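Prellwood Stacking Letter Tray

Desk & Paper > Trays and Sorters > Letter Trays

Colors: Pink, Blue
Sold singly or as a mixed set of 3
Usually leaves our warehouse in 2 working days

Overview

We've carried letter trays for years and most of them are the same gray thing with a different sticker on the bottom, so when the Prellwood samples came in we were pretty happy to open a box and find one this pink. It's a proper pink too, bright enough to find from across the office, and the blue next to it looks great. We put a few on our own desks that same afternoon and they never went back in the box!

It's a plain, open tray for letter-size paper. Raised sides, a back wall that stands a little taller than the sides, a low front with a half-round notch in the middle for your fingers. You put paper in, you take paper out. What we like is how well the small stuff has been handled, and since that's hard to tell from a thumbnail we've written rather a lot about it here.

The floor

The floor is slotted instead of solid, with narrow slots set in rows. Mixed in with the slots are a few longer rounded openings in the shape of paper clips, which made everybody here smile (it's a small joke, and it only shows when the tray is empty, but we love it). Apart from looking nice, an open floor keeps the tray light and stops a single sheet from sticking flat to the bottom the way it does in a smooth tray. Dust drops through as well. If you keep very small items in it, loose staples for instance, they'll drop through with the dust, so use a dish for those.

The front notch

Slide a thumb in, pinch the bottom sheet, pull. With the notch you can get the whole pile out in one go and you don't have to tip the tray. It's also where people tend to stick a label. A narrow strip on either side of the notch works best, and a removable label is kinder to the plastic than packing tape.

Stacking

Trays stack straight up, one on top of the other, and you can mix colors in any order. No posts, no clips, no little bag of metal risers to lose. Set the upper tray down level, back wall over back wall, and press lightly on both sides until it stops moving.

Our own favorite is blue at the bottom and pink on top. Blue for paper that's finished and waiting to be filed, pink for whatever still needs somebody's attention. A school office we supply does it the other way round and swears by it. We'd keep a stack to three high on a desk that gets bumped; the trays will go higher, but you end up reaching over the top one and that's when coffee gets involved.

If you want to move a loaded stack, take it apart first and carry the trays one at a time with a hand on each side. Empty ones can go together.

What fits

Letter-size paper lies flat with room to get your fingers down the sides. File folders fit too, including the ones with a tab along the long edge. Legal-size paper does not fit, and we get asked this a lot, so please check before you order. For legal size have a look at the Hirnilwood long tray, which is a plainer design and comes in gray only, but it's solid and we've had no complaints about it.

A few other things our customers have told us they keep in theirs: construction paper, sheet music, unopened mail, sandpaper sorted by grit (great idea), coloring books, and in one kitchen, takeout menus and a checkbook.

On the desk

The tray takes up a bit more space than the paper that goes in it, so measure if your desk is shallow or you have a monitor stand in the way. We like a stack toward the back corner on whichever side you don't write with. If your desk has a cable hole there, leave it clear, because a full tray parked over a charger lead is a nuisance to shift every time you want to unplug something.
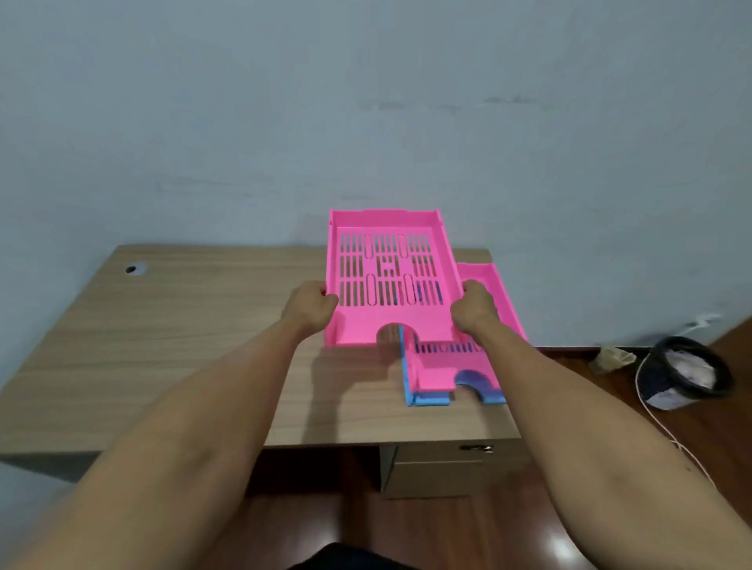

Single tray in pink, with pink and blue trays stacked behind.

Cleaning

Wipe with a damp cloth and a drop of dish soap. For the slots, an old soft toothbrush does the job in a minute or so. Rinse, shake, stand it on its back edge to dry. Please don't put it in the dishwasher, and keep it off radiators and sunny windowsills in summer, as the pink is the sort of color that will fade if you let it bake.

Pen marks come off best when they're fresh. Permanent marker mostly doesn't come off at all, so write on the label and then stick it down.

Buying one or a set

The single tray comes in either color. The mixed set gives you two pink and one blue, packed nested with a sheet of paper between each. If you'd like the reverse, two blue and one pink, put a note on the order and we'll pick it by hand at no extra charge. We can't split a set after it has shipped.

Ordering for a classroom or a whole office? A full carton holds 96 trays, in one color or half and half. Cartons go out on a pallet, so give us a delivery address with someone there to sign for it. We expect the next big shipment in September and can hold stock from it if you ask early.

Customer rating

Nearly 94 percent of buyers who left a review said they'd order again. The most common grumble is that people wish there were a green one. So do we, and we've passed it on!

Goes well with

Szabo upright file sorter, for folders you want standing up
Molitz desk drawer organizer, for the clips and pens that would fall through the slots
Hirnilwood long tray, legal size

Returns

Send back unused trays in their original packing and we'll refund the price of the trays. If one arrives cracked, keep the box, send us a photo of the damage and we'll mail out a replacement. You don't need to return the broken one.

Questions about this product? Use the contact form and include the color you're asking about. We answer between 9 a.m. and 4 p.m.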